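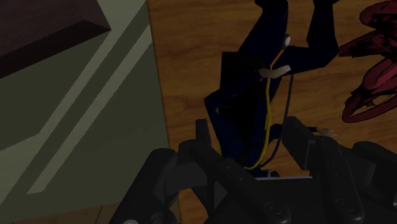
Household Robots and Simulated Table Clearing

Table clearing is a household chore in which a machine picks up loose objects from a surface and puts them where they belong. As of 2020-08-02 no robot on general sale does this without help. Floor vacuums and lawn mowers work because they rarely have to grasp anything.

Background

Much of the early training is done in simulation, where a mistake breaks nothing. The Stundevari project keeps a library of 409 tabletop objects, among them toys, tools, boxes and cords. Its makers add items that are hard to hold, such as thin cables and figures with arms and legs that stick out.

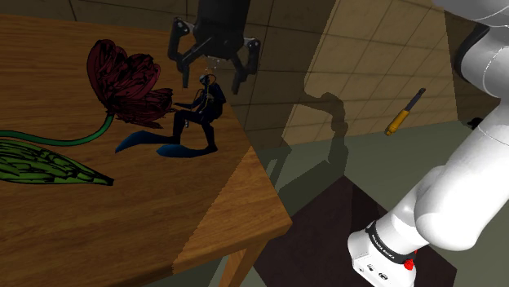

Can a robot tidy a living room yet?
Only in part. A trained arm can lift single objects it has a clear path to, but piles, cloth and tangled cords still cause most failures.

Results

In the Farnstead trials, a simulated arm with a two-finger gripper was given 700 attempts at picking one object from a cluttered table. Rigid boxes gave the best results – soft and thin items the worst. The Oprea method, published the previous November, limits each run to 100 seconds and allows six tries per object.

Shop-floor use

Factories are further along than homes. Parts arrive in known shapes and positions, and the lighting does not change. Grito, a parts-sorting system, depends on fixed trays and stops when an item is out of place.

Filed under: Robotics, Home automation
14 shares | 6 comments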